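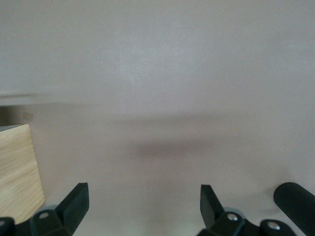 A robot arm needs looking after, the same as a bicycle or a piano does. At the Igwe workshop there is a robot arm called Ploduvia that picks up small things and puts them down again. The part that does the picking up is called the gripper. It has two black fingers that face each other. When they move together, they can pinch something like the wooden block on the left. When they move apart, they let go. The fingers are fixed to black brackets, and you can find a silver screw on each bracket. Those screws are where Darlene MacLeod starts when she checks the machine.

Darlene is a technician. A technician is a person who sets up machines and keeps them working. She looks after Ploduvia and a bigger arm called Caltorar, in the next room.

First, the power goes off

Before Darlene touches the gripper, she turns the arm off and pulls the plug. Then she hangs a red tag on the switch. The tag has her name on it, and only Darlene is allowed to take it off. A robot arm can't tell a finger from a block, so people keep their hands away while it is on.

Checking the screws

Every time the gripper opens and closes, it shakes a tiny bit. You would not feel one shake. But Ploduvia can make 700 grips in a morning, and all that shaking can slowly turn a screw loose.

If a screw is loose, the finger wobbles. A wobbly finger might land a little to one side of where the computer thinks it is. Then the block slips, or gets pushed over.

Darlene tries each screw with a small tool called a hex key. She turns it gently until it stops. Too much force can crack a plastic part or wear out the hole in the screw, and then the screw is very hard to get out.

Cleaning the fingers

Dust makes things slippery. You can test this at home. Rub a little flour on your fingertips and try to pick up a coin.

Darlene wipes the flat inner sides of the fingers with a damp cloth and dries them. She also looks for worn places. If the pads are worn, she takes both fingers off and puts on a new pair. She never changes just one, as an old finger and a new finger do not press the same way.

Teaching it where "closed" is

After new fingers go on, the computer has to learn where they are. This job is called calibration (say it like this: kal-uh-BRAY-shun). The gripper closes slowly until the fingers touch. The computer saves that spot as zero. Then the gripper opens as wide as it can, and the computer saves that spot too. From then on it can work out every place in between.

The test

Last of all, Ploduvia has to pick up a test block and put it down 4 times without dropping it. If it drops the block even once, Darlene goes back to the screws and starts again.

She writes the result in a notebook. One page says: "6th March. New fingers on. Grip count 669 since last check. Left screw loose, tightened. Test passed."

Words to know

Gripper: the part of a robot arm that holds things.
Bracket: a stiff piece that fixes one part to another.
Hex key: a small tool with six sides, used to turn some kinds of screws.
Calibration: checking a machine and setting it so that its measurements are right.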